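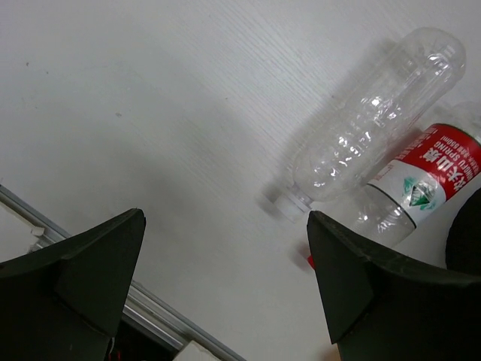
Slide 1. White table top, faint wood grain.

Bottles, and what we do with them
Notes for the Jarberg evening, October

Leave slide 1 up while people find seats. Don't start until the tea queue has gone down. I've got 20 minutes and I always run over, so if it's going slowly drop the bit on labels.

Hello, thanks for coming, loos are back through the double doors on the left. I'm going to talk about plastic drinks bottles, which I realise is a strange thing to come out for on a dark evening, but I've got quite fond of the subject! I look after the recycling at Hutisis, we're four floors of small offices plus a shared kitchen, and last year I kept a tally of every drinks bottle that went out of the building. 732. I kept it on the inside of a cupboard door, in pencil (pause, someone usually wants to know if I got in trouble for the cupboard door. I did, a bit).

So. Where do they come from? Meetings, mostly. People carry one in, have half of it, leave it on the table, and the next lot move it along to make room for their laptops. By four o'clock you've got a row of half-drunk water at one end and you can't say whose is whose. When I began doing this we had one bin per floor, out by the lift, with a lid you had to lift by hand. I watched people walk up to it with a bottle and walk off again still holding the bottle. I've done it myself.

Ask the room: who has a bottle in their bag that they've finished? Who has one in the car? Wait for hands. The car one always gets a laugh.

Slide 2 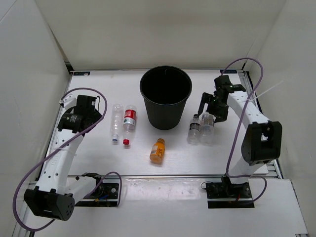 Getting the bin to where the bottles are is the change I'd make first, before you buy posters or coloured stickers or anything else. We tried it under the table and people kicked it over, then by the door, where it filled up with coffee cups. On the table itself is where I've ended up, towards the back, and the black bucket in the middle of this one is the sort I mean: open top, no lid, wider at the rim than at the bottom so you can more or less post a bottle in without looking. You've got a real mixture round it too, a couple of clear water bottles standing up on the right and the rest lying down, including that little orange one at the front. Mixed sizes are fine. You don't need a separate tub for the small ones, whatever the catalogue says.

(Someone will say a bucket on a table looks awful. Agree with them! Then say ours gets put away when there are visitors and comes back out when they've gone.)

A word on buckets, as I get asked. Ours came from Sveinbjörnsson, the hardware place down by the harbour, and they were the cheapest ones in the shop. I bought 3 and one went to the second floor and never came back. Get a plain one with a handle you can get your whole hand round. I don't bother with liners. Bottles are light, you just tip them into the big sack at the end of the day and give the bucket a rinse on a Friday-ish sort of basis, or when it starts to smell of squash.

Caps. Everybody wants to know about caps. Our collector is Mesta and they ask us to leave them on, so we do. Yours may want something else, so ring and ask, it took me two minutes. Empty the bottle, squash it if it'll squash, put the cap back on. The ribbed ones go down beautifully. The short fat ones fight back, don't hurt your wrist over it.

Check time. If past the quarter hour, skip to slide 3.

Labels, if there's time. I used to peel them. I stood in that kitchen peeling labels off with my thumbnail for most of a winter, and then Mesta told me they didn't need me to. Tell this one quickly, it goes flat if I drag it out. The paper ones leave a sticky patch whatever you do, and the stickiness gets on your sleeves, and then on your desk.

What about drinks that aren't finished? Sink first. Please don't put a full bottle in the bucket, it's the one thing I do get cross about. Tip the last of it away (plants are happy with plain water, less so with orangeade) and then it's ready to go in.

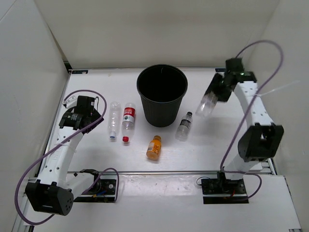 Slide 3: Clearing a table at the end of the day

Keep this bit moving, they'll want their coats.

Start with the ones lying down, they roll. Then the upright ones. Pick up each bottle by the middle and tip it in cap end first if you can, you get more in the bucket that way. Don't throw! I know it's tempting. Then a damp cloth over the table top, corners as well.

At Hutisis we take turns, two people a week, rota on the fridge. New starters go on it in their second week, so they've had time to find the cloths.

Questions. Likely ones: milk bottles (yes, rinse them), glass (separate, by the back gate), does it all really get recycled (say what I know from Mesta, say I'm not an expert). Spare rotas are on the chair by the door. Remember to bring the clicker home this time.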